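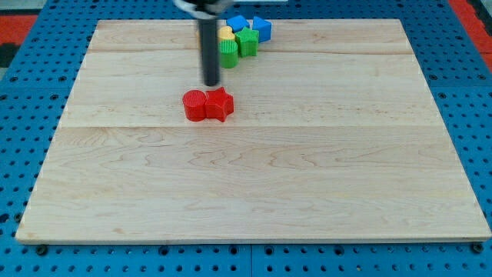

The board, the blocks and the rod, bench 2.

From: Ronaldo Falcão
To: bench-automation list
Date: 13 Feb 2025
Subject: Re: [bench-auto] Second arm, or a better first one?

Ovidiu Barbu wrote:

> We have money for one real purchase before the fiscal year closes and I
> would like to hear from people who have already made their mistakes.
> The choices as I see them:
>
> A second arm, same model as the first, from Zadow. The quote is good
> for 30 days and I have used up 8 of them arguing with our purchasing
> office about whether a robot is "furniture."
>
> Or keep the one arm and put the money into the end of it: a proper
> tool changer from Huvier, a couple of fingers, a force sensor.
>
> Our work is tabletop pushing and sorting, small blocks, nothing heavy.
> My boss likes the second arm. I suspect he likes it for the tours.
>
> Also, what are people using for a work surface? The catalog ones cost
> more than my car did.
>
> Ovidiu

Ovidiu,

Our purchasing office settled on "laboratory fixture, movable," if that helps. It took them most of February last year and we got an asset tag the size of a license plate out of it.

I'll start with your last question. Our work surface is a maple board sitting on blue pegboard and bolted down. You can see two of the bolt heads near the front corners. We pushed red, yellow, green and blue blocks around on it all winter and I have no complaints about the wood. Before that we had a sheet of something white from a supplier I won't name, and it glared so badly under the lab lights that the camera thought every cylinder had a twin. Get a board with plain grain if you can find one. Ours is on the swirly side. I find it pretty, and the grad student who writes the segmentation code doesn't.

The pegboard is the part I'd fight for. Everything we own bolts to it in the same place every time, and when somebody leans on the table on Monday we can put it back the way it was. Buy more panels than you need. We had to match ours a year later, and the company had by then decided that blue was a different blue.

Now the tool. What we push with is a black rod. It hangs straight down and it has no fingers, no sensor and no firmware, so it has never needed an update. I had a two-finger gripper from Lopes in the first budget, with a spare, because I had read the brochure. We used it for the demo day and then for holding the door. If your tasks are pushing tasks, think hard before paying for a tool changer. A tool changer is a great thing to own when you have tools to change.

If you really do mean to pick things up and stack them, ignore that paragraph and buy the Huvier.

On the second arm. We bought one. Let me list what came after the invoice, since the quote won't:

- a second controller cabinet, which needs floor space and makes a noise like a hair dryer
- a second emergency stop, plus the wiring so that either button stops both arms (do this first, before you let anyone near it)
- another circuit. The electrician charged us 2944 dollars, most of it for getting through a wall that wasn't on the drawings
- a second set of blocks. I put them down at 200 dollars and my department head asked if they came with a toddler

None of that was on our request form. I had to go back for it four separate times, and by the fourth I was getting a look.

What the second arm did buy us is nights. One bench runs while the other one is apart on the floor, and one of them is always apart on the floor. If your single arm is down as much as ours was, that alone may pay for it. Check your log before you decide. I mean the log and not your memory of it. Mine said we lost a day here and there. The log said otherwise, and it was embarrassing.

If the arm is mostly healthy and the waiting is all for people to reset the blocks, a second arm just gives you two things waiting for a person. Spend the money on hours for a student, or on getting the arm to do its own resets. We got ours to shove everything back toward the far edge of the board between runs, in a clump. It is an ugly clump, but it's a starting point.

As for the tours, your boss isn't wrong. Visitors love two arms. They stand in front of one arm and ask what it does, and they stand in front of two and ask when we're expanding.

One more thing about the Zadow quote. Ask whether the mount is included. Ours was listed as "mounting, see Appendix C," and there was no Appendix C. We ended up getting adapters from Arnine, who were quick and polite and sent the metric ones.

I can send you our spreadsheet off list. Columns past J are my own notes and should be read with some charity.

Ronaldo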